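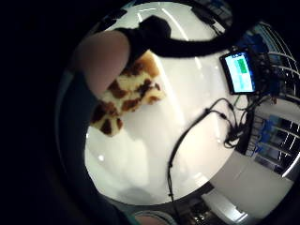 *Giraffe print, held at an angle over the table.*

# "People don't want fabric, they want an afternoon"

By Solène Mallet
Thursday, December 30, 2021

Bethel Tilahun would like it known that she is closed. The door of her remnant shop on the Ulton road says so, the lights in the front are off, and in the hour we spend talking three people knock anyway. She lets in two of them.

"The third one was going to ask me about elastic," she says. "I could tell by the walk."

Tilahun has sold fabric ends in Clelcombe for eleven winters. She buys what the mills and the upholsterers have left at the bottom of the bolt, measures it, writes the length on a paper tag and puts it in a bin. Her last inventory came to 2243 pieces. She did it by herself over a long weekend and describes it as the loneliest she has ever been while surrounded by corduroy.

I ask who buys half a yard of anything.

"Optimists," she says. "Half a yard is nothing. It's a pillow if you have a small pillow. But they hold it up to the window and I watch them decorate an entire house."

She doesn't sew much herself, and she's tired of pretending otherwise. Her mother sewed. Her aunt sewed for money, mostly wedding parties, and came home each night hating another color. Tilahun learned to cut straight and fold flat and stopped there. Customers find this upsetting. One woman asked for help with a zipper and, on being told the truth, put back the fabric she was carrying.

"As if I'd sold her a fish and told her I'd never been swimming."

December is the strange month. For the first two weeks everybody wants red, and they want it to be a red that she doesn't have. Then come the costume parents. Every school within driving distance puts on a pageant, and every pageant has more children than it has parts, so the stable fills up. Tilahun has supplied sheep, oxen, camels and, last year, a leopard whose mother refused to discuss it.

Animal prints, she says, are misunderstood. They sell all year, to people you wouldn't expect, and the buyers always explain themselves.

"If you buy gray wool, you just buy gray wool. If you buy zebra, I'm going to hear about your sister. It's for her. It's a joke between the two of you. Fine! It's five dollars, you don't need an alibi."

Her own weakness is a heavy striped canvas from a mill she calls Masson, long out of business, which turns up in barns and the backs of vans. She once drove to Murkska and back in a day for some 1000 yards of it, sight unseen. Most of it had been eaten by mice. She still has the good part upstairs, and I'm not allowed to call it a collection.

"It's stock," she says.

Is it for sale?

"No."

We move on to scissors. She has strong views on scissors, which I'll shorten: keep paper away from them, and family too. She sharpens her own on a stone in the back sink and won't lend them out, not even to the tailor across the street, who has asked every year and gets a candy bar instead.

What about online shops? She shrugs. She tried selling online for one spring. Buyers wrote to say that the green was a different green. She would go and look, and it was the same green it had been that morning. After the fourth email she started writing back "I agree," and after the ninth she took the page down.

"You have to touch it. I'm not being romantic about it. You have to touch it or you'll send it back, and then I have to touch it again."

January, she says, is returns, even though she doesn't take returns. People bring things in to show her what went wrong. There's usually a sleeve involved. She makes tea, turns the garment inside out and agrees that it's a shame, and most of them leave with another half yard.

Somebody knocks. Tilahun leans back in her chair to get a look through the shelves.

"Buttons," she says, and gets up to unlock the door.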